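Tristavar support tracker
Ticket 951: Width estimate drops to zero on bare table, hand-held gripper
Status: Resolved, follow-up open

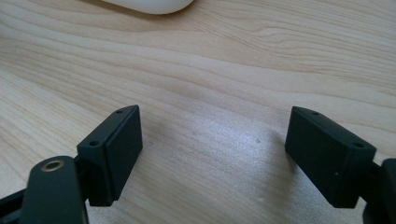
Attachment 1. Wrist view, fingers apart, glare on the table between the pads.

Opened by: Merike Zariņš
Assigned to: Kenneth Dow
Component: Fidex width estimator
Site: Tarnthorpe, bench 2
Opened: April 30, 2024

Problem

The finger opening estimated from the wrist camera falls to zero while the fingers are apart. It stays there for between 3 and 17 consecutive frames and then returns to a sensible value. The demonstrations are used to train the policy with width as an action channel, so each dropout is learned as a sudden close and reopen. On the arm this shows up as a twitch during approach.

Of the 246 demonstrations in the February set, 70 contain at least one dropout. The attached frame comes from one of them. Fidex returned width 0.0 with confidence 0.88.

Steps to reproduce

1. Load the February set with the default estimator settings.
2. Run the width pass with the temporal filter off.
3. Filter the output for width below 2 mm and confidence above 0.8.
4. Compare against the frames by eye.

Expected: an open width, or low confidence if the pads can't be located.
Actual: zero width, high confidence.

Log

Entry 1, Dow
Reproduced on the attached frame and on the rest of that demonstration. Temporal filter makes no difference to the first bad frame. With the filter on, the error lasts longer, as the bad value is carried forward. Leave it off while testing.

Entry 2, Dow
Checked calibration first. Reprojection error on the calibration board is within limits and the intrinsics file matches the unit. Not calibration.

Entry 3, Zariņš
Could it be the left and right fingers being at different heights in the view? The right one sits higher and looks larger in the attachment. The estimator assumes a symmetrical pair.

Entry 4, Dow
Tested. I mirrored the frame and reran it, same result. I also reran with the symmetry term switched off. Width was still zero but confidence went down to 0.61. So the term inflates the confidence and doesn't cause the bad width. Noted for later.

Entry 5, Ha
Please look at the edge map before changing anything else. The estimator finds the inner edge of each pad and takes the distance between them. If it can't find two dark-to-light transitions it falls back to treating the dark area as one closed pair. The fallback was added for grasps on thin objects and I don't think it was ever checked against a bright table.

Entry 6, Dow
Confirmed. The reflection raises the local exposure statistic, the contrast normaliser compresses everything below it, and the pad edges end up under the threshold. The fallback then fires. Masking the bright patch by hand brings the width back to an open value on this frame.

Entry 7, Dow
Tried three changes on the 70 affected demonstrations:

a) Lower edge threshold. Clears 31 of them. Wood grain starts to be picked up as pad edge in others. Rejected.
b) Clip saturated pixels before normalisation. Clears 58. No new errors in the clean demonstrations.
c) As b, and locate the screw holes on top of each finger bracket as a second cue. Clears 66. Slower, but this pass is offline.

Entry 8, Ha
Go with c. Where the two cues disagree, mark the width as missing. Do not interpolate across more than five frames.

Entry 9, Zariņš
Reran the full set with c. Four demonstrations still have dropouts. In all four, one bracket is out of view for part of the motion, so the second cue isn't available there. I have excluded them and kept the list with the set.

Entry 10, Zariņš
Policy retrained on the remaining 242 with the same seed and schedule. Approach twitch seen in 1 of 20 trials, against 9 of 20 before. It is a small sample and one task only. I would not quote it outside this ticket.

Resolution

Saturation clipping and the bracket cue are merged and on by default. The closed-pair fallback now needs both cues to agree before it returns zero. Width files made with the older version should be regenerated. The raw video does not need to be recorded again.

Follow-up

Confidence is still too high when the symmetry term is on (see entry 4). Moved to a separate ticket, assigned to Ha.

Zariņš to try a matt mat on bench 2 and report the clipped pixel fraction with and without it.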